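Omolara Briggs
20th March

Thread on the arm build at the Nendemside shared workshop, for those who asked what I've been doing up there since November. Long one. 1/ 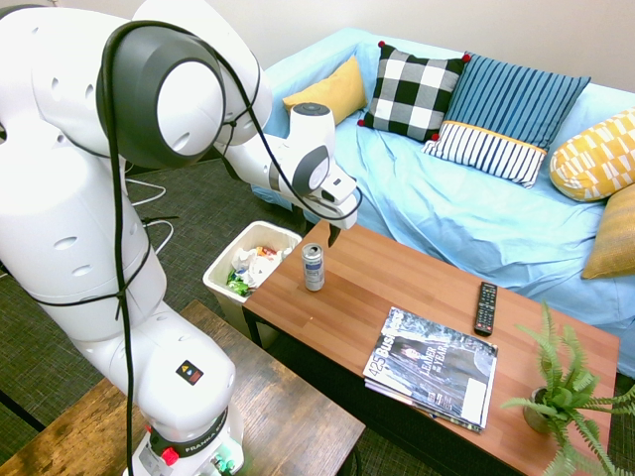

2/
The job: clear a coffee table. Cans and rubbish go in the bin, the remote and the magazines stay where they are, the plant is left alone. It sounds small. It has taken up most of my evenings this winter.

3/
The arm is a Franka. I'm not building the arm, I'm building everything round it: the mounting, the code that decides what to pick up, and a way of stopping it that I trust.

4/
Mounting first. My first base plate flexed. You couldn't see it by eye but the fingertip moved a few millimetres when the arm stopped quickly. I cut a thicker plate and added two more bolts. Should have started there.

5/
Cables next. The one along the arm needs enough slack to reach every pose and not so much that it catches. I ran the arm slowly through its corners with a hand on the stop button, then moved the ties and did it again. Took a whole evening.

6/
The picking code is called Plirnel. It's mine and it's a mess. It looks at the table, makes a list of things it thinks are there, and picks one. I'll put it up somewhere once I've taken out the rude comments.

7/
Cans are harder than I thought. Shiny sides confuse the depth readings, so the can comes out with a dent or a hole in it that isn't there. I now take the top rim and work down from that. Much better.

8/
Grip force: I started at 50 newtons and crushed the first can flat. An empty can wants very little. I dropped it to 40 and still got a crease, then kept going down until the creases stopped.

9/
The fern was the other problem. Fronds hang over the edge of the table and Plirnel kept putting them on the list as several thin objects. For now I draw a keep-out box round that corner by hand. Not clever, but the plant is fine.

10/
Magazines: left alone on purpose. A two-finger gripper on a glossy stack slides the top one off and the rest follow. If anyone has done this well without suction I'd like to read about it.

11/
The drop. I aim for a point 200 mm above the bin and open the fingers. Lower than that and the hand touches whatever is already in there. Higher and the can bounces off the rim when the bin is full.

12/
Logging goes through Zelusar, which I wrote for a different project. Every attempt gets a line: what it aimed at, where the fingers closed, whether I pressed stop. I passed 3000 lines last week. Most of the early ones say stop.

13/
Two people asked about safety. Speed is capped low, I stay within reach of the button, and no one sits on the sofa while it's running. That last one is a house rule now and it's on the door.

14/
Someone at Yammine (the other workshop, across the river) suggested soft fingertips. I've poured one pair in silicone. They grip well but they pick up fluff from the carpet if you drop one, so keep a lid on the tub.

15/
Next up is getting rid of the hand-drawn box, then trying cans lying on their sides. I also want the bin position found by the code, as I nudge it with my foot and then have to measure it again.

16/
Parts list and the drawing for the thicker plate are going up tomorrow. Bolt sizes are metric. Ask below if anything's unclear and I'll answer after work.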